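Sulldale Tool and Tech Library: Cables and Cords FAQ

Questions we get at the desk about borrowing, coiling and returning cables. Last updated 19 March 2022.
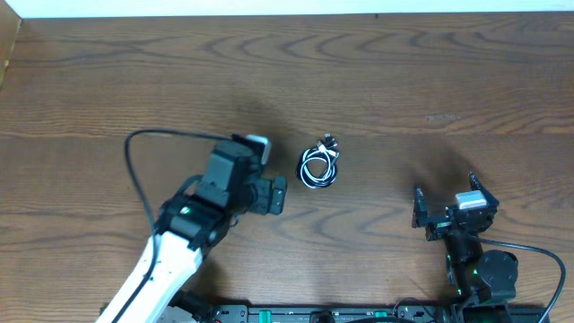
A coiled bundle of cables on the wooden table.

Do I need a membership to borrow cables?

Yes. Any current Sulldale membership covers them, including the household one. Cables don't count toward your limit on power tools. They have their own limit of 20 items per household, and a bundle counts as one item.

How many cables do you have?

There are 189 in the catalog. That covers extension cords, audio leads, network cables, monitor cables and a long tail of chargers. Anything without a catalog tag isn't ours to lend, even if it is sitting in one of our bins.

How long can I keep them?

Two weeks, with one renewal if no one else has a hold on the item. You can renew online or by phone. Extension cords over 42 feet are one-week loans from May through the end of summer because they are in demand for yard work and outdoor parties.

How should a cable be coiled when I bring it back?

In loose, even loops, all lying the same way. Hold one end in your hand with the plug hanging down, make a loop as wide as a dinner plate, and lay the next loop against it. Keep going until you have a foot or so left. If the cable wants to twist as you go, roll it slightly between your thumb and finger with each loop. Don't force it flat.

Can I wrap it around my elbow?

Please don't. Wrapping from hand to elbow puts a twist in the cable on every turn, and over time the wires inside start to work against the jacket. You end up with a cord that kinks and won't lie straight.

What is the over-under method?

It's a way of coiling in which every second loop is turned under instead of over. The twists cancel out and the cable pays out straight when you throw it. We ask for it on audio cables longer than 20 feet. For a phone charger it makes no difference. Mwende Ondieki teaches it at the Bargate branch at the start of each month, and it takes ten minutes to learn.

What do I tie the bundle with?

Use the hook-and-loop strap that came with it. If the strap is lost, a short piece of soft cotton string is fine. We don't accept the following:

Rubber bands. They go sticky and leave a mark.
Wire twist ties with bare ends.
Zip ties, which have to be cut off, usually with a knife next to the cable.
Tape of any kind.

How tight should the strap be?

Tight enough that the loops stay together when you pick the bundle up, and loose enough to slide a finger under. A cable should never have a sharp bend where the strap crosses it.

Can I bundle several cables together?

If they were lent to you as a set, yes. Coil each one separately, then strap the coils together. Don't coil two cables at the same time as though they were one. They come apart badly, and the desk has to undo the whole thing to check the tags.

My cable came back in a knot. What do I do?

Lay it out on a table with plenty of room. Find one free end and loosen the knot from the outside, pulling slack toward you a little at a time. Do not pull hard on both ends. If you can't get it undone, bring it in as it is. There is no fee for a tangle.

Can I clean a dirty cord?

Unplug it first. Wipe it down with a cloth that is barely damp and let it dry fully before you coil it. Keep water away from the plug and the socket end. Paint and tar should be left alone; tell us at the desk and we'll decide if the cord can go out again.

How do I know if a cord is damaged?

Run it slowly through your hand before you plug it in. Stop using it if you find a cut, a flat spot, a soft spot, or a place where the outer jacket has pulled away from the plug. The same goes for a plug that gets hot or has a loose prong. Put a red tag on it -- they're in the front pocket of every bag -- and bring it back. Don't repair it with tape.

What does it cost if I lose one?

Most small cables are five dollars. Long extension cords and video cables are charged at what it costs us to replace them, and the price is on the catalog page for that item. Damage from normal use is not charged.

Do you take donated cables?

We do, at Sulldale and at the Wekby drop-off counter. Please coil them and label them if you know what they belong to. We can't use cords with cracked jackets, cords with the third prong removed, or chargers for phones that are no longer sold. Last year we were given more than 1,000 cables and kept a small part of them. The rest went to metal recycling.

Should I store my own cables the same way?

It works well at home. Coil each one, strap it, and write on a paper tag what it goes to. A shallow drawer is better than a deep box -- you can see what you have without lifting everything out. Hooks are fine for heavy cords if the hook is wide. A single nail will leave a bend in the jacket.

Who do I ask about something not covered here?

Bence Vass looks after the cable collection. Leave a note for him at the Sulldale desk or use the contact form, and include the catalog number if your question is about a particular item.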